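Search this site Enter keywords Go

Gerncombe opens sign-up for its May Desk Reset

GERNCOMBE, May. Hi, I'm Dilani Bhuiyan, and I run the Desk Reset at Kodikara, the little office-tidying outfit upstairs from the Pritero print shop. We're back for another round, and this year anybody who works at a desk in town can join in!

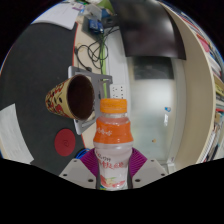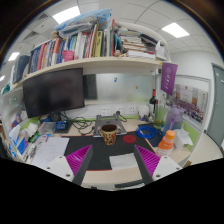
Sign-up is free and the whole thing takes 2 hours, start to finish. Last year 251 people took part and between them they sent 1,106 items back to kitchens, supply closets and recycling bins (I still can't believe how many of those were pens). We start with drinks, always. A desk like this one, with an orange-capped bottle, a big lavender water bottle and a mug over on the mat, gets one drink it can keep, and the rest go home or to the kitchen. Then it's cables. Coil them, tie them, label both ends. The bright blue one gets a hook under the desktop, and the black bundle at the back gets a sleeve. Paper comes last, and I mean last, or you'll sit there reading it all afternoon like I do.

We have 175 starter kits to give away, each with cable ties, labels and a folding tray made by Zultanora. They go out in the order people sign up, so please don't wait on me to remind you! Offices can pick theirs up in one batch from the Kodikara front counter any morning after nine.

Reporters are very welcome to come along and bring a messy desk of their own. Ask for Dilani at the Kodikara counter, I'm there until four most afternoons.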